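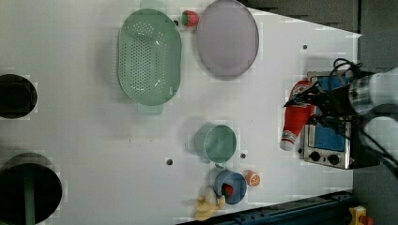

Community > Health > Patient Groups > Minutes

Search this site Enter keywords Go

Rurevell Kidney Support Group
Minutes of the members' meeting, December 28, 2019
Held in the upstairs room at Stoyanova, Faken

Chair: Dwynwen Powell

1. Welcome and apologies

What a turnout for the quiet week after Christmas! Dwynwen opened by saying how glad she was to see so many faces, including four people who had never been to a meeting before. Apologies had come in from members who were traveling, and from two who were on dialysis that afternoon and sent their love (and a tin of shortbread, which was gone by item 3).

2. Minutes of the October meeting

Agreed, with one correction. The talk on home dialysis was given by a renal nurse, and the minutes had her down as a doctor. She has been told and thought it was very funny.

3. How is everybody?

We gave this plenty of time, as we always do after the holidays. A lot of people had found Christmas dinner hard going, what with fluid limits and relatives who keep topping up your glass. One member saved her whole drink allowance for the evening and toasted the family with a proper cup of tea, and got a round of applause for it. Another has just started on the transplant waiting list and is keeping a bag packed by the front door. He said he jumps every time the phone rings. Several people who have been through the wait stayed with him afterward to talk, and he has a few numbers to call now.

We also heard from a member who is three months on from her transplant and walked up the stairs to the meeting without stopping. Huge cheers!

Partners and carers asked if they could have some time on their own as well. Everyone thought this was a great idea. From the next meeting they will have the small room for the first half hour, then join the rest of us.

4. Money

The Porkier sponsored walk is all counted, and the final total is $3,093. This is the most we have ever raised from one event and there was a lot of whooping. Thank you to everyone who walked, baked, stood at the road crossing in the rain or pestered their coworkers. Dwynwen read out a thank-you card from the family who handed out oranges at the halfway point.

After a good discussion it was agreed to spend the first part on rides to clinic for members who can't drive after treatment. The rest stays in the account until spring, when we will look at it again. A suggestion of blankets for the dialysis unit was very popular, and Dwynwen will ask the unit what they are allowed to accept.

5. Newcomers' leaflet

The draft was passed around. People loved the page of questions to take to your first appointment. Changes wanted: bigger print, the meeting address on the front, and a line saying you can come along and not say a word if you don't feel like it. One of our new members said that line would have got her here a year sooner, so it is going at the top.

6. Evening phone line

Running well on two evenings a week. Most calls have been from people newly diagnosed, and often they only want to hear from someone who has been there. Callers with medical questions are still pointed to their own clinic team. We could do with more people on the rota, and three put their names down on the spot. Wonderful!

7. Any other business

Parking behind Stoyanova is closed while the wall is being fixed. Please use the street.

A blue scarf was left behind in October and is still on the hook.

Could anyone who borrowed books from the box please bring them back, even if you haven't finished.

8. Next meeting

Same room, usual time, date to be sent around by email. Dwynwen is hoping to have a dietitian along, so bring your questions about potatoes.

The meeting closed and most people stayed on for a chat.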